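Skovside Sewing Workroom — Safety Inspection Checklist with Comments
Round: November. Walked on a Wednesday, before the morning shift. 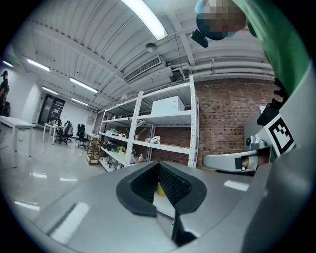
Photo 1. Small yellow object at center, green sleeve at right.

Marks used: OK, no action. C, comment only. A, action needed. N/A, not present or not in use.

Section 1. Exits and walkways

1.1 Main door opens fully from inside without a key: OK
1.2 Rear door opens fully from inside without a key: A
Comment: Door sticks on the threshold strip for the last part of its swing. It opens with a firm push. Strip has lifted at the hinge end and one screw is missing. Refit the strip and check the swing again with the door closed for an hour beforehand.
1.3 Walkway between the cutting tables and the machine rows is clear: C
Comment: Clear width measured at 35 inches at the narrowest point, beside the second cutting table. The workroom rule is 38. Table has crept toward the aisle and the old floor tape is still in place under the leg. Moved back during the inspection. Fit rubber feet if it moves again before the next round.
1.4 Exit signs lit: OK
1.5 Emergency lights come on with the test switch: A
Comment: Unit over the stockroom door did not come on. Other units did. Battery date label is unreadable. Replace the battery first; replace the unit if that makes no difference.

Section 2. Fire

2.1 Extinguishers on their brackets, pins and seals in place: OK
2.2 Extinguisher gauges in the green: OK
2.3 Service tags current: C
Comment: All current, but the tag on the pressing-area extinguisher is tied on the wall side and can't be read without lifting the unit off. Turn it around.
2.4 Lint and thread cleared from under machines: A
Comment: Rows one and two clean. Row three has packed lint around the motor housings and on the cable trays below. Same finding as last round. Weekly cleaning sheet is signed for row three, so the sheet and the work do not match. Supervisor to check the row before signing.
2.5 Solvent and spot cleaner kept in the closed metal cabinet: OK
2.6 Fabric rolls kept away from heaters: C
Comment: Two rolls of lining leaned against the wall next to the west heater. Heater was off. Rolls returned to the Mancombe rack.

Section 3. Electrical

3.1 Cords free of cuts, tape repairs and crushed spots: A
Comment: Machine 22 has a crushed cord where it passes under the table leg. Outer jacket is flattened but not split. Machine unplugged and tagged out. Do not tape. Replace the whole cord.
3.2 No power strip plugged into another power strip: OK
3.3 Panel door closed, space in front clear: C
Comment: Clear at the time of inspection. Drag marks on the floor suggest that a cart is parked there at other times. The keep-clear square needs repainting.
3.4 Ground-fault outlet at the sink trips and resets: OK
3.5 Foot pedals secure, covers in place: OK

Section 4. Sewing machines and cutters

4.1 Needle guards fitted: A
Comment: Guard missing on one overlock machine in row two. Guard was found in the drawer below, with both screws. Refitted and tested. Operators are to ask for the guard to be adjusted if it blocks the view of the needle, and are not to remove it.
4.2 Belt covers fitted: OK
4.3 Rotary cutter guard moves freely: OK
4.4 Mesh glove available at the straight-knife cutter, no broken links: C
Comment: Glove is sound. The wrist snap is weak. Order a second glove now so that there is one in stock when the snap goes.
4.5 Broken needle log filled in: C
Comment: Log is kept up. Several entries do not say whether all pieces were found. That column must have a yes or a no in every line.

Section 5. Pressing area

5.1 Iron rests stable and heat-proof: OK
5.2 Steam hoses free of bulges and leaks: OK
5.3 Boiler relief valve tested: N/A
Comment: Boiler (Skinus tabletop unit, installed in 2000) is out of service pending its valve change. The iron connected to it is tagged. Leave the tag on until the valve test is entered in the boiler book.
5.4 Floor dry, mat flat: OK

Section 6. Racks and lifting

6.1 Racks fixed to the wall: OK
6.2 Load labels readable: A
Comment: No label on the Ozoliņš rack in the stockroom. Load limit is in the file from the original purchase. Make a new label and post it at eye level. No more full rolls on the top tier until that is done.
6.3 Roll cart wheels and brakes: C
Comment: One brake slow to grip. Thread wound around the axle — removed, brake now holds.
6.4 Step stool feet and treads: OK

Section 7. First aid

7.1 Kit sealed and in date: A
Comment: Eye wash is past its date. Bandages and tweezers fine.
7.2 Injury log available: OK

Order of work

Before the next shift: 3.1, 1.5, 7.1.
Within the week: 1.2, 2.4, 6.2.
By the next round: all items marked C.
Item 4.1 was closed during the inspection and stays on the list for a recheck.

Copy of this sheet goes on the board by the time clock. Old sheets to the binder, newest in front.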